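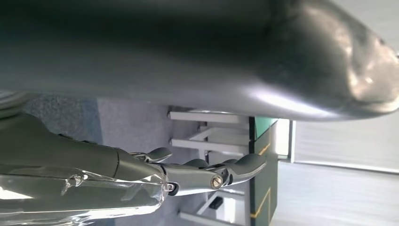

The grey rounded object, with the light on its lower edge

Groradeo Investment Club: minutes of the meeting held on 12 May 2018

The chair welcomed everyone warmly, and it was lovely to see so many of us after the long winter.

Lanari (gas producer): we had a good long talk about its debts, which have grown again while gas prices stay low. Members felt the first-quarter results left a lot unsaid about the loan due next year. Agreed to keep our 88 shares for now and look again in July.

Stitomeo (pipelines): the dividend has been paid and came to £66. A proposal to put up to half of it into more of the same was carried, with 3 against.

Rahman (drilling services): 4 members would like to buy, but the rest of us wanted to read the annual report first. Copies to go round with these minutes.

Any other business: thanks for the very generous lemon cake. Subscriptions are due, please.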